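The Second Life of the Evening Class

The bus to Felton leaves the square at ten past six, and in winter most of the people on it are going to school. They carry folders, a dinner in a plastic box, sometimes a child who could not stay at home. I took this bus for the first time in January, because I wanted to learn bookkeeping and the college was the only place that taught it after work.

I expected a quiet room. In the corridor I had to wait for people to pass. The evening program has 68 students this year, and two years ago it had 25. The principal, Titilayo Iyamu, showed me the old register, where whole pages of the spring term are blank.

"We were ready to close it," she told me. "The heating cost more than the fees brought in."

What changed was the hour. For a long time the classes began at five, when shop workers and drivers are still working. Iyamu moved everything to seven and cut each lesson to fifty minutes, with a real break for food in between. She also stopped asking for the whole year's fee in September. Students now pay by the month, and they can miss one month without losing their place.

The list of subjects is short and a little strange. Bookkeeping is the largest. Then come English for parents, repair of clothes, technical drawing on the computer, and a course in letter writing that Lawal Oyewole has given, with pauses, for 33 years. He teaches people how to complain to a landlord, how to ask for a reference, how to tell a cousin that the money will not be returned. He reads the best letters aloud with the names taken out.
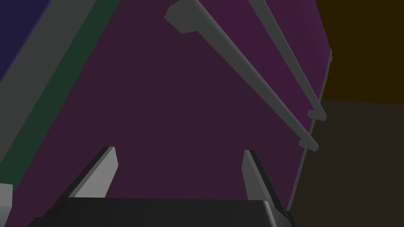 Two gray fingers on a black base, in a computer-rendered view.

I sat at the back of his class one evening in March. A student named Asabe Dauda was writing to the bakery where she had worked for six years, asking for the day shift. Her first version was two pages long and very polite. Oyewole crossed out the first page. She looked at him for some time, then she copied what was left on clean paper. In the break she let me read it, and I would have given her the shift.

Not everyone stays. Ebere Amadi, the bookkeeping teacher, starts each term with a full room and loses a few chairs by the fourth week, usually when the subject becomes depreciation. She telephones those who stop coming. Some of them have a new job or a sick parent. Some are ashamed of a bad test, and these ones she can often bring back.

My own neighbor at the table was Ibrahim Eze, who has a small business in used furniture and kept his accounts in a school notebook until last autumn. He had 20 unpaid invoices in it that he had forgotten - he found them during an exercise and had to go out of the room to make a call.

The last bus back is at nine thirty-five. The driver knows the timetable of the college and waits a minute or two if he sees the lights still on upstairs.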